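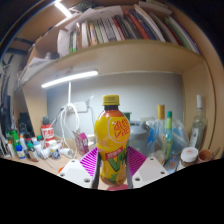 Search posts
Search

1/ Checked the kitchen scale against the moving quote last night. Bustwood wants to charge me for 305 kilos of books. I own 305 kilos of books. I have read, generously, a shelf.

2/ The new flat has 2 cupboards, both of which the agent calls "storage solutions". One of them has the hot water system in it.

3/ Sorting the pantry next. Found a jar of cloves I moved here from the last place, and from the place before that. Still sealed. At this point it's a flatmate.

4/ Mum's advice is to chuck anything I haven't used in a year. Mum has a fondue set from before I was born.

5/ Rang to change the electricity over. I was number 14 in the queue, then number 16. Would love to know who those two are.

6/ Offered the couch free to a good home. First reply: "would you take less?"

7/ Update, the couch is going to a bloke with a ute and no rope. I've lent him my rope. Farewell to the rope.

8/ Kettle gets packed last. Everything else can go in the box marked MISC, along with the other boxes marked MISC.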